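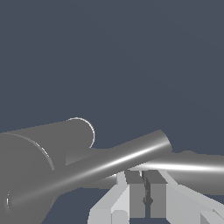
Gerrit Steyn wanted to know why we would let a room full of strangers pick the grasps when we had a perfectly good planner for that, and he asked it twice, once by email and once over coffee on the morning of the open day. It was a fair question both times. My answer was that the planner had been tuned by the same four people for so long that we had stopped noticing what it was bad at, and that visitors have no such history with it.

So in November we opened the lab at Flerkunville for an afternoon and put the Tema simulator up on the big screen. Visitors could walk up, take the controls and try to pick a rod out of a pile. A typical pile at close range is in Figure 4: a slender rod lying across a thicker one, with the two finger pads just under the crossing. I like this view a lot because it holds the whole problem in one place. Crossings are where our planner gets nervous, and I was curious whether people would get nervous in the same spots.

We kept the setup plain on purpose. No colors, no labels on the parts, everything gray on a flat background, no score on the screen. Kelly Queiroz had argued for a leaderboard and I argued against it (I lost a similar argument last year and we ended up with a line of teenagers racing each other, which was great fun and useless as data). Each visitor got one pile, picked from a fixed set, and could make as many tries at it as they liked until they handed the controls over. The physics settings were the ones described in Section 3, with friction left alone.

By closing time we had 128 attempts logged. I threw out the ones where somebody was plainly just steering the gripper around to see what it would do, which I don't blame them for at all, and that left 100. Of those, 61 ended with a rod lifted clear of the pile. I was expecting a lower number! The planner does better than that on the same piles, but it had seen piles like them before and our visitors had not.

What interested me more was the way people came in. Our planner likes to grip a rod near its middle and far from any contact with a neighbor. The visitors mostly went for whatever was on top, and they went for the end of it, tipping the rod up first and only then closing the fingers properly. Tshepo Makhubela spotted this before I did, standing at the back with a notebook, and he started writing down each time a visitor tipped before gripping. We hadn't logged tipping as a separate event, so his notes are the only record of it, and I would treat what follows as an observation and leave the statistics out of it.

Tipping seems to help when a slender rod rests on a thicker one. The thick rod acts as a pivot, the free end comes up, and there is suddenly room for a finger on either side. It helps much less when both rods are the same size, and with the wide cylinders it does nothing useful that I could see. Our planner has no tipping move of any kind. It treats a contact between two rods as something to stay away from – a choice I made myself, early on, to keep the search small.

The sessions had their weak points and I should list them honestly enough for the next group that tries it. People watched each other, so the later visitors had already picked up tricks from the earlier ones, and we can't separate that out. The camera view was fixed, and several visitors complained that they couldn't judge depth along a rod pointing toward them. Xolani Xaba suggested a second view from the side, and I've since added one, but all of the attempts reported in this section were made with the single view. We also had a stretch after lunch when the Kekana controller dropped inputs. I left those attempts in, as I couldn't tell from the logs exactly when it started or stopped.

Annatjie Adams is now writing a tipping move for the planner, using Tshepo's notes as the starting point, and we plan to run it on the same piles the visitors had. Gerrit has asked for it to be tried on the real rods at Lonerside too. The simulated version comes first, and its early runs are covered in Section 6.

Contact the authors | Copyright held by the authors | Back to top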